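The first thing Lucimara Caldeira did when she took over the old Farooqui garage on the ring road was to paint out the petrol prices. She has kept the canopy, mind you, and on a damp morning you'll be glad of it, standing there with a mug of tea while somebody talks you gently through the difference between a kilowatt and a kilowatt-hour.

Her business, Liredano, sells second-hand electric cars and nothing else. When I called in October there were 32 of them on the forecourt, mostly small hatchbacks, and a queue of people who had never driven one and were rather hoping to be talked into it.

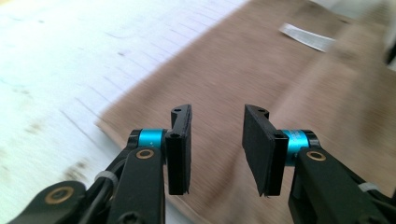 Issue 126

Among them was Yasir Satti, a retired bus driver who had come for a look and stayed for most of the afternoon. He wanted to know what everybody wants to know, namely how far the thing would go. The answer for the little blue Nomesus he had his eye on was 153 miles when it left the factory and some way short of that now, and I liked the fact that Lucimara told him so before he had even sat down in it.

"People can live with a smaller number," she told me later. "They can't live with finding it out on the motorway in the rain."

Every car gets a battery check before it goes on sale, and the result is tucked under the wiper for anyone to read. Hammad Kazmi, who looks after the workshop, spent years on diesel vans and says he misses the noise a little – though not the oil down his sleeves.
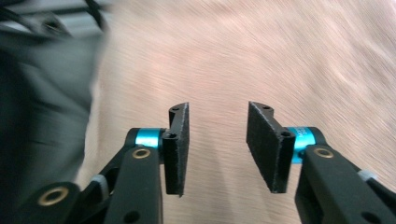
Page 32

We took the Nomesus out towards Trolilton, Yasir at the wheel and me folded up in the back with the charging cable. It is a lovely road, all dips and bends, and he soon found that lifting his foot slowed the car nicely on the way down. By the second hill he was hardly touching the brake and was terribly pleased with himself.
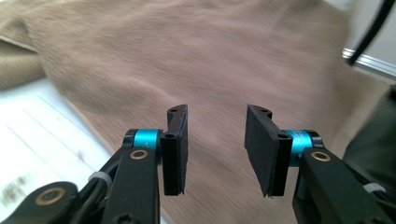
Cabins matter more in a used electric car than you might suppose, as with so little engine noise you notice every squeak and rattle. Yaryna Hrynyshyn does the retrimming for Liredano, and she can go on about seat cloth for as long as you'll let her. A light brown, suede-like fabric of the kind spread out there is the sort of thing she would choose for a tired driver's seat, and I must say I'd be tempted myself. Yasir preferred plain grey. He collects the car on Friday week, and his wife has already asked for the first go.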